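Skostero is looking for two new members

The Skostero student robotics club at Drernberg has a simulated arm, a simulated house and rather fewer people than either deserves. We need two students to join before the Tendenus challenge in June, in which a virtual gripper must open furniture it has never met.
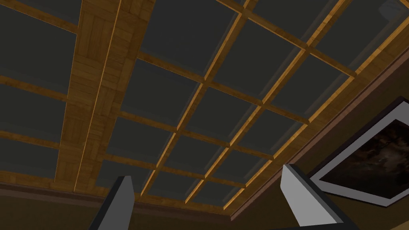

Experience is welcome but patience will get you further. You will write the arm's approach moves and run them in Vidal, our simulator, 200 attempts at a time. Whoever built the house gave it a coffered ceiling with wooden ribs, and you will come to know it well. Our log of failed attempts stands at 3655.

You should be able to read Python and take criticism from a log file.

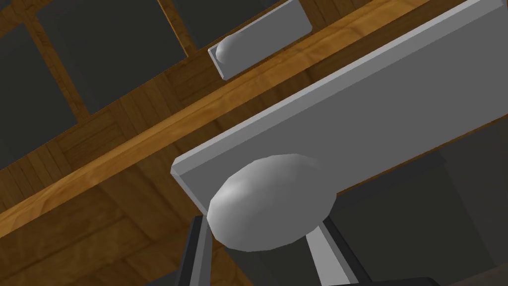
We meet on Thursday evenings in room 227. There is no pay. There are biscuits, subject to attendance. To apply, send us a few lines on something you tried to make work and what it did instead. No CVs, please.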